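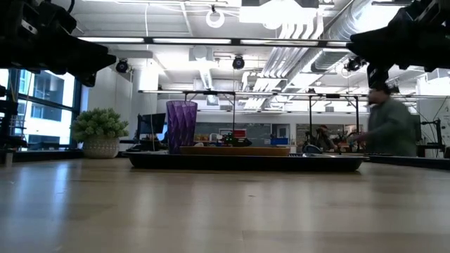 Ekaette Obi

The Meletti Trust has confirmed that its community lunch club in Amadi will open on Sunday as well as on weekdays from December. The change follows a survey of members, to which 207 households replied. Most asked for a weekend meal, and many said that they ate alone on that day.

Lunch will be served from noon at the Ovier Road hall, with places for 60 people at each sitting.

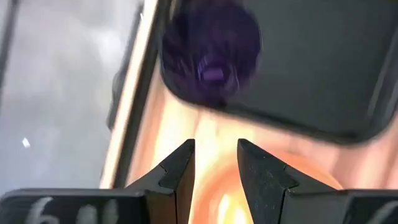 Bookings may be made by telephone or at the hall on any weekday morning. The price of a meal will stay the same -- members over pension age will continue to pay half.

The Trust served nearly 4000 lunches last year. Na-rae Moon, who chairs it, said that the weekend service would run until the spring and would then be reviewed.
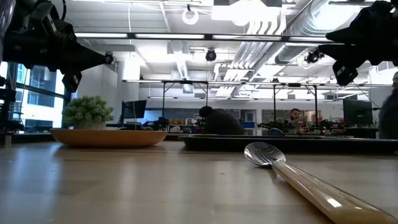
Members who need transport should say so when they book. The minibus will follow its usual weekday route, with one further stop at the library.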